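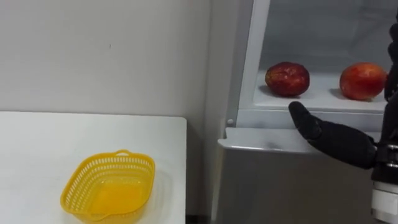 3.2 Storage of vegetables outside the refrigerator

In the town of Nuton, 17 households kept a food diary during August. Before this month, most of them put all vegetables in the refrigerator on the same day they were bought. We asked them to keep onions, potatoes and unripe tomatoes in an open basket at room temperature, and to write down the weight and the colour of everything they threw away. A basket with slots in the sides was preferred, so that air can pass through it. Figure 1 shows a basket of this type, on a table close to a refrigerator.

The diaries contain 2724 entries in total. Two households stopped writing after the first week, and their entries are left out of Table 4. In the other homes, the weight of discarded onions became clearly smaller, but for tomatoes the difference was weak. Žukauskas, who studied cellars in the village of Vornoter, found the same for onions and explained it by the drier air.

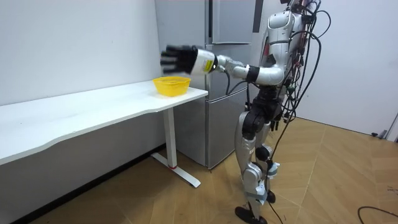 The position of the basket in the kitchen had more influence than we expected. Families who placed it near a window reported green potatoes more often, and one family lost almost 800 grams in this way. Those who covered the basket with a cotton cloth did not have this problem, although their onions sprouted a little earlier. We did not measure the light in the kitchens, therefore the effect of the cloth should be read with care.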